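# Chapter 5: Watching Before Building

Read this one before the lab. Skim if you must, but come back for the part on hands.

Most students meet their first working robot on a visit. An open day, a trade hall, a back corridor somebody unlocks. You stand behind a line of tape, the arm moves, people clap, you go home with a pen. And you learned what? Usually the color of the arm. This chapter is about getting more out of it than that.

Start with a real one. In May our class went to the open day at Trarkden, out past the Levby exit. 56 visitors, split into groups of 18 or so on paper, in practice a crowd that drifted wherever the noise was. Raymonde Vachon ran the tour. She talked fast and did not stop for questions till the end, so most of what follows comes from notes scribbled standing up – mine and Laurier Simard's, who writes neater.

First stop, the Stekby cell. An arm behind glass, boxes in, boxes out. Very smooth. Everyone filmed it. Nothing in it that a good diagram wouldn't give you, apart from the sound, which is louder than you expect.

Second stop was the one that mattered. A furnished corner, home furniture, and a person doing ordinary chores with hand-held grippers. No arm at all. Half the group walked straight past looking for the robot.
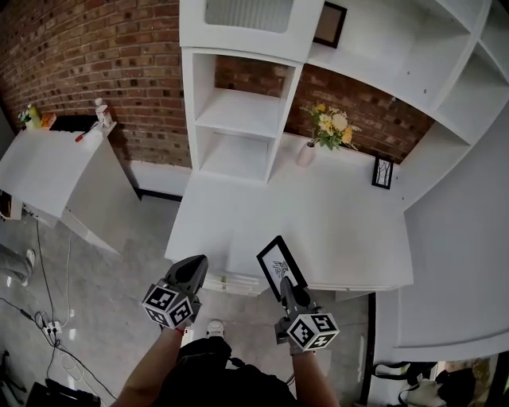

Vachon's point was that the person is doing the robot's job with the robot's hands. Two jaws per side and thats your lot. No palm, no thumb, no feeling the weight shift in your fingers. Try it with kitchen tongs tonight. Pick up a picture frame by its bottom edge and stand it on a desk next to a vase. Then notice how often your free hand wants to cheat.

The marker cubes on the grippers carry square black-and-white patterns. A camera can find a pattern like that and work out where the cube is and which way it is turned. More faces, more chances that at least one is in view when the wrist rolls over. We come back to the math in section 5.3 – for now just know that position and angle both count.

So what do you write down on a visit? Some prompts, not in any order:

- What is the task, in one plain sentence? "Put the frame on the desk" is good. "Manipulation" is not.
- Where does the person or machine hold the object? Edge, middle, corner.
- What else is within reach that could get knocked over?
- How is the thing being sensed, and what happens when the sensor is blocked?
- What does the guide skip when asked?

That last one is worth it. At the McKinnon demo the year before, a student asked what happens when the part arrives upside down. Long pause. Then a very good answer, better than the whole talk.

Write in fragments if you have to. Time, place, what moved, what stopped. Drawings beat sentences for grips. Tidy up the same evening, becuase by morning "L. jaw slips – edge??" will mean nothing to you.

### Before you read on

Take a visit you have already made, any kind, even a car wash. Write 5 lines about it using the prompts. Keep the page, you will need it for exercise 3 in the next section, where we compare what you noticed against a proper task breakdown.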